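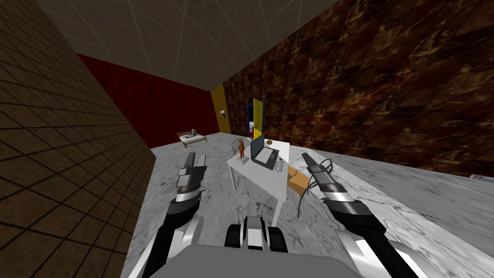

A small white desk placed in the middle of a marble floor.

Product review: the Prellis writing desk by Arklow
Prepared for the Furnishings Advisory Service by Océane Chan
Published 29th August

Summary of findings
The Prellis is a compact writing desk intended for student rooms, reading rooms and small offices. It is supplied flat in two cartons and sold direct by Arklow at £849, delivery included. The Service placed 20 of them in the study bedrooms and ground-floor reading room at Saavedra House, where they were in daily use for 14 weeks. The desk is recommended for rooms with one regular occupant. It is recommended with reservations for shared rooms, for the reasons given under Storage and Noise.

Delivery and assembly
Arklow gave a delivery date and kept to it. The cartons are heavy, and the larger of the two should be carried by two people on any staircase with a turn in it. Each carton carries a printed list of its contents, and nothing was missing from any of ours. One top arrived with a chipped corner and was exchanged without argument, although the replacement was sent to the wrong entrance and spent several days in the post room.

Assembly was carried out by Jairo Bedoya and one assistant. The instructions are drawings only. They are clear up to the stage at which the rear rail is fixed, where two drawings show the rail from opposite sides with no indication that the view has changed. Several rails were fitted upside down as a result and had to be taken off again. Once this had been understood the remaining desks went together quickly. A single hexagonal key is supplied and is adequate. We would suggest a second, longer key for the inner bolts, which sit close to the leg.

Arklow has been told of the difficulty with the drawings and states that a corrected sheet will be included with new stock.

Size and comfort
The top is 60 centimetres deep, which leaves enough space for an open folder in front of a laptop, but not for a large monitor on its own foot with a keyboard and papers before it. Residents who used a separate monitor generally placed it at an angle in one corner. Those who worked mainly on paper were well satisfied.

The height is fixed. Adjustable feet are fitted to all four legs and are meant for uneven floors only; they should not be used to raise the desk. Taller residents asked for a higher setting, and at present there is none. Leg room is good. The rear rail is set well back and the knees do not meet it, even when the chair is drawn fully in.

On hard floors the feet hold firmly. On carpet the desk rocks very slightly until it has settled, after which the feet need to be turned down once more. This should be added to the housekeeping list for the first month of use.

Surface and cleaning
The top was wiped daily with a damp cloth and mild detergent. Ink, tea and highlighter came off easily if dealt with on the same day. Left overnight, red ink made a faint mark which has not been removed by any product the Service allows on furniture. Hot cups left no rings. The underside of the front edge is not finished to the same standard as the top, and Maritza Henao, who manages housekeeping at Saavedra House, reported that dusters catch on it.

Storage
There is one shallow drawer, running on wooden guides. It will take pens, a charger and a thin notebook. It will not take a ring binder or a full-size pencil case laid flat. No lock is fitted and none is offered, which is a serious omission in a desk sold for student rooms. Where two people share a room we would advise a separate lockable unit. The Dotus pedestal fits beneath the Prellis with room to spare, although it takes up most of the leg room on that side.

Noise
The drawer is loud. The guides are dry when new and the drawer front meets the frame with a knock. Rubbing the guides with plain candle wax improved matters for a few weeks at a time. In the reading room the knock was the subject of most of the written comments received, and felt pads were fixed inside the drawer opening. They have stayed in place so far. Arklow does not supply pads, and in our view it should.

Cables
An opening at the rear of the top takes two plugs passed through one at a time. There is no tray below it, so that adapters hang or lie on the floor. Rigoberto Alvarado, of the electrical safety office, has asked that no extension lead be fixed to the underside of the desk until a suitable tray has been approved. Residents should be told this on arrival.

Guarantee and spare parts
The guarantee covers the frame and top for five years and the drawer for two. Feet, bolts and drawer fronts may be ordered singly. A drawer front ordered in August arrived within the week and matched the original well.

Availability
Heads of house wishing to order should write to Alistair Strachan in the purchasing office, stating the number of desks, the floor covering in each room and whether old furniture is to be taken away. Orders for single desks are accepted but will be held until they can be placed together with others. Two desks remain assembled at Saavedra House and may be tried by arrangement with the front office.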